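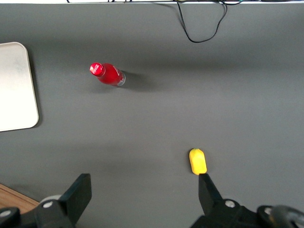
September 21, 2022 - sourdough bench notes, batch 16

Okay, so the Nalier rye starter is finally awake! Fed it last night before I left and it had climbed well past the rubber band this morning (I moved the band down twice last week out of pity). Smells like yogurt and green apple, much nicer than the nail polish phase.

Mixed the test dough with 248 g of starter, which is more than Widad Hijazi likes, but her kitchen runs warmer than ours and I wanted to see it go. Total dough weight came out at 2,273 g after I scraped the bowl, so two big loaves and a runt for the toaster. Flour is the new bag from Dravilcombe. It drinks a LOT of water. I held back a splash at the start and ended up throwing all of it in plus a bit more, and the dough still felt tight until the second fold.

Folds every 30 minutes, four of them. I forgot the third and did it late, then did the fourth on time anyway, so the spacing is a mess. Widad, if you're reading this, don't copy that part. The dough didn't seem to mind, it had nice big blisters along the side of the tub by lunch.
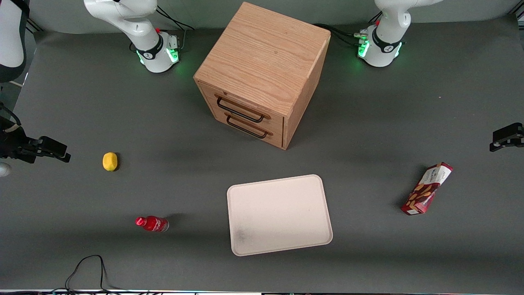
Side table, with the two-drawer cabinet and the cream tray.

Baked the runt first, straight from the bench with no chill. Crust is good, the crumb is a little gummy at the bottom, and I think I cut it too soon (I always do, it smelled amazing). Flavor is mild, hardly any sour. The other two are in the fridge in the cloth-lined baskets and will get a proper overnight.

Questions for tomorrow: is the gummy bit from the flour or from my knife? Also the Arain oven thermometer and the dial on the door disagree by a lot and I trusted the thermometer. Want to run the second loaf by the dial and compare.

Oh, and the jar of discard is full again. Crackers? We still have sesame seeds left over from January and they need using up.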